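Prelent Program Update: Drawer Assembly Joins the Recording Schedule

March 25, 2024

The Prelent manipulation program has begun recording two-handed furniture tasks, following the close of the kitchen series earlier this month. The new series concerns work on drawers and small fittings with a hand screwdriver. It is directed by Do-yoon Ko of the Givico learning group and will run until 300 accepted recordings have been delivered for training.

The kitchen series relied mainly on pick-and-place tasks, in which one hand could do most of the work. Screwdriver tasks ask more of the learning system. The tool must be held at a steady angle, the tip has to meet a small target, and the other hand must be ready to support the part. Errors of a few millimeters matter, and the policy trained on the kitchen material has so far handled them poorly.

Operators wear a headset and work with a gripper in each hand. Each gripper carries its own camera, and a further view is taken from the head, so that every recording holds both the close view of the fingertips and the wider view of the desk. Operators are asked to work at a natural pace and to complete the task even when a first attempt goes wrong - recoveries are among the most useful material the program receives. 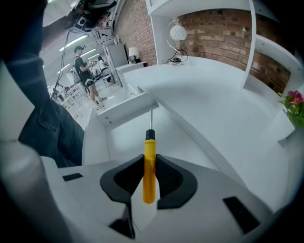
The yellow-handled screwdriver between the fingertip pads.
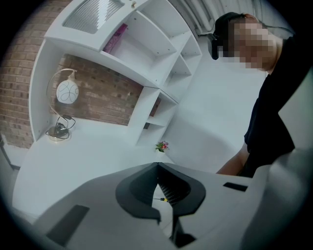
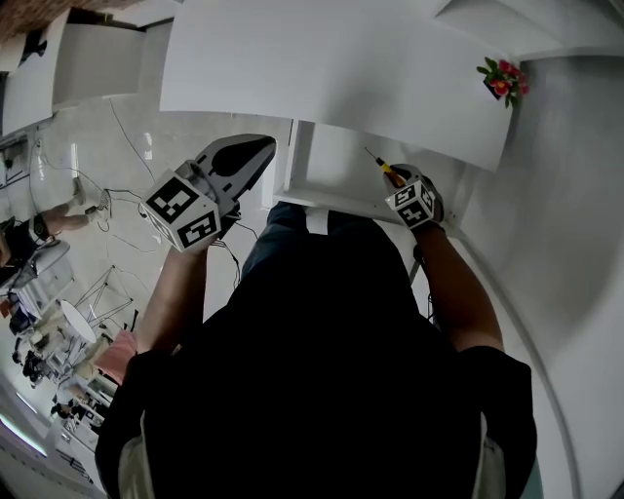

Head view, with the drawer open at the front edge of the table.

Recordings are reviewed within one working day. A reviewer checks that the views are aligned in time, that the tool remains visible for most of the task, and that the written task label matches what was done. Of the first 48 recordings submitted, 44 were accepted. The remaining four were returned for errors in labeling and will be submitted again under corrected names. Accepted recordings are transferred to the Zaltora archive each evening, where they are available to project members with standard access.

Two changes to procedure take effect with this series. Operators must now calibrate both grippers at the start of each session and again after any break. Task labels must name the tool as well as the part, using the revised word list. The earlier list, prepared for the Chae pilot, should no longer be used.

Members who wish to propose further tasks may send a short written outline to Do-yoon Ko before the end of March. Outlines should state the objects required, the starting arrangement and the condition under which the task is considered complete.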